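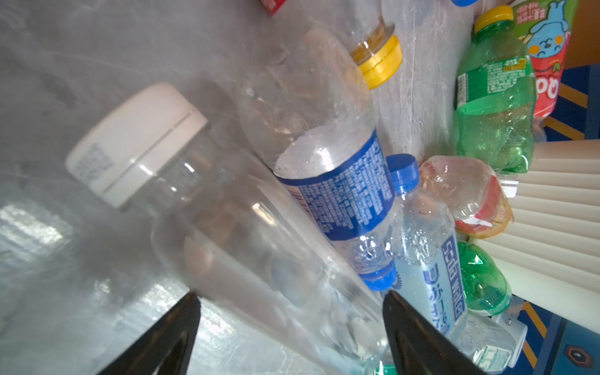
Kastis is a two-armed tabletop kit for schools, colleges and small workshops that want to teach sorting and picking without buying factory equipment. Fadov builds it in Arkercombe and has been hiring it out for 19 weeks. I spent a morning there with the engineer who runs the hire service and asked what a customer gets. The bottle job came up first. "People think a bottle is easy," she said. "Then they look through the gripper camera and see clear plastic lying against more clear plastic, and one crushed pink one at the back." Caps help, she added, and a blue or yellow cap gives a new user something to aim for.

A hire lasts 30 days and includes the arms, the rail, the cabling and a phone line open until 5 in the afternoon. The booth walls cost extra. I asked if they were needed. "You can work on a bare table. You'll spend more time picking things up off the floor."

She was frank about the grippers. The fingers are tapered, so they get between things that lie close together, but a wide bottle has to be approached from the right side. "If you come in at the middle of a big one it rolls. Go for the neck. We put that on the first page of the booklet and people still ring us."
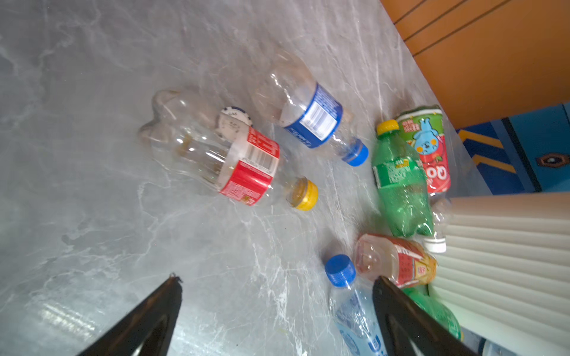

Page last changed: December

What about labels? The kit doesn't read them out of the box. A customer can train it to tell a red label from a blue one, and she suggests starting with two kinds of bottle and adding more later. Loose caps are harder. "Small, and they sit on edge against things. I'd leave them for the second week."

Godoy, which supplies the training software, charges for it separately. I said that would annoy some buyers. "It annoys me," she said. "We're talking to them about one price."

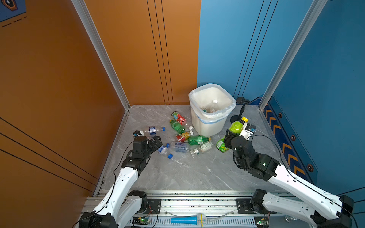 Setting up and sending back

The booklet allows 17 minutes for bolting both arms to the rail. She does it faster, but says a first-timer should expect to need all of that and more for the cables. "Do one arm, test it, then do the other." The bin is not part of the hire, and any light plastic one that fits in the back corner will do. For the return trip, the arms go in the box folded, with the grippers closed. Fadov pays the carriage back but not out.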